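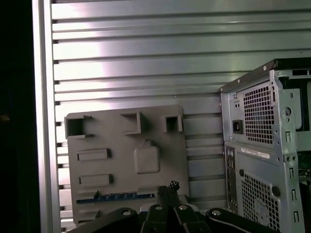
The gray practice board and an open tower at the Flendis repair room.

Eskil Wallin was still putting chairs out when I got to Flendis, and he waved me in with a screwdriver and told me to sit wherever I liked as long as it wasn't on the stool with the tape on it. He has been teaching people to take computers apart and put them back together for 20 years, first in the back of his shop on Erkine Street and now in this room in Cudham, and he talks about it the way some people talk about their gardens.

I asked him why he starts beginners on a plain gray plastic panel when there are so many real boards lying around. "Well, a real one frightens people," he said. "They see all those little parts and they put their hands in their pockets! With the gray one there are just a few shapes. A couple of bars, a square block, a long blue strip near the bottom. You can point at the block and say, that's your processor, more or less, and they nod, and off we go."

He likes people to spend a whole evening on it (his wife thinks this is far too long, and has told him so) before they look inside a proper case. After that they get an open tower and have to find the power supply from the back. "Everybody can find the grille. Then I ask where the cord goes in, and they're pleased with themselves, and they should be."

The real boards come later. Several of the ones he teaches with are old Dells, and he is fond of them because so much is labeled.
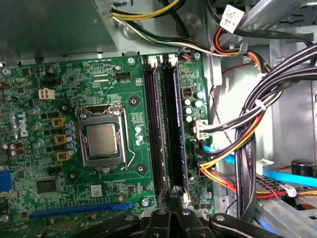 "The print is tiny, mind you, so bring your glasses," he said. "But if it says FAN_CPU next to a little white header, you don't need me standing there, do you? You plug the fan in and get on with your life."

The part he slows down for is the processor. There's a thin lever along the side of the socket, and he won't let anyone touch it until they've told him what it holds down. Then come the four holes for the cooler, which he has people find with a fingertip before they pick up a screw. "I had a fellow last August who tightened one corner all the way before he'd started the others. Lovely man, a baker. I said, would you ice a cake like that? He said yes, so that wasn't much help."

Memory he leaves for the end, since it's the bit that people enjoy most and he wants them to go home happy. He told me a long story about a set of sticks he once carried to his friend Sæther's house in a sandwich box, and I'm afraid I lost the thread somewhere around the ferry, but the sandwich box is still in use and he got up to show it to me.

Before I left I asked what a newcomer should bring. "One screwdriver that fits, and a saucer for the screws," he said. Then he went back to the chairs.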